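Fatildale Open Day: Tabletop Cable Episodes, Simulated
Data card and README, second revision
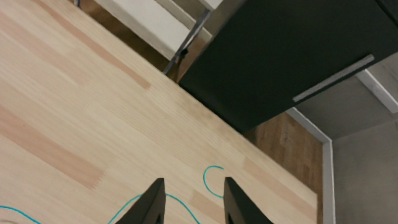
This release holds the episodes we recorded at the Tindall open day in November, when visitors were allowed to sit down at the teleoperation desk and drive a simulated arm for as long as their patience lasted. The task was to pick up a cord from a table and lay it down somewhere else on the same table. Most people assumed they would be good at it.

Maintained by Callum Treloar. Complaints about the labels go to Maureen Bickerstaff, who wrote them and stands by them.

What you get

2,472 episodes after filtering, out of 3,920 recorded. The missing ones were dropped for one of these reasons:

- the driver never touched the controls (someone sat down to rest their feet)
- the simulator was reset mid-episode
- the session was a staff member showing off

Each episode has a wrist camera view, joint positions, gripper opening, and a text label. There is no audio, and having been in the room I can recommend it that way.

Layout

episodes/ one folder per episode, numbered in recording order
labels.csv episode number, instruction, outcome, driver group
splits/ train and held-out lists
scenes/ room settings used by the simulator
notes.txt Maureen's notes, unedited

The held-out list has 555 episodes. It was drawn by driver, so nobody's bad habits appear on both sides.

How the day was run

Doors opened at 10 in the morning. We had two desks: Plustaswood, the one with the good chair, and Vovavetti, the one by the drafty door. The desk names are in the labels file, and if you find that Vovavetti episodes are shorter, the draft is my leading theory.

Every visitor got a short talk, a practice turn, and then the real thing. The talk was supposed to take five minutes. By mid-afternoon Maureen had it down to "squeeze to close, don't panic," and the success rate did not suffer in any way I could measure.

The instruction on screen was one of 18 sentences, from "move the cord to the left" up to "make a loop and leave it alone." That last one produced a lot of loops and very little leaving alone.

We expected children to struggle and engineers to do well. I would rather not put the full table in a README that engineers will read. It's in notes.txt.

Outcome labels

done – the cord ended up where the instruction said, or near enough that arguing would be petty
partial – it moved, in a direction somebody might have wanted
dropped – grasped and lost before the end
missed – the gripper closed on nothing
wandered – the driver lost interest in the cord and went to look at the rest of the room

We added "wandered" at lunchtime. People will travel a long way in a simulator to inspect a wall. Please don't merge it with "missed"; the motions are different, and so are the intentions.

Known problems

The cord is stiffer than a real one. It springs back after release more than it should, and several drivers took this personally.

Camera timestamps on Vovavetti run one step behind the joint readings. There is a fix in the loader, turned on by default. Version one of this card said it was Plustaswood. It wasn't, and I apologize to Plustaswood.

Left and right in the instructions were meant from the driver's seat. Some visitors used the robot's left, and one used his own left while facing the audience. Maureen labeled by what the sentence said.

Thin cords are easy to lose behind a finger in the wrist view. If your model thinks the cord has vanished, it is in good company.

Consent and privacy

Visitors signed a form at the desk. We kept no names, faces, or voices. The driver group column says child, adult, or engineer, and people picked their own. Two adults later asked to be changed from engineer.

Use

Free for research and teaching. If you publish with it, mention the Fatildale open day and tell us what you found, especially if it explains the loops.

Changes since the first release

- corrected the desk name in the timestamp note
- removed duplicate entries from labels.csv
- restored notes.txt, which I had deleted and was asked to put back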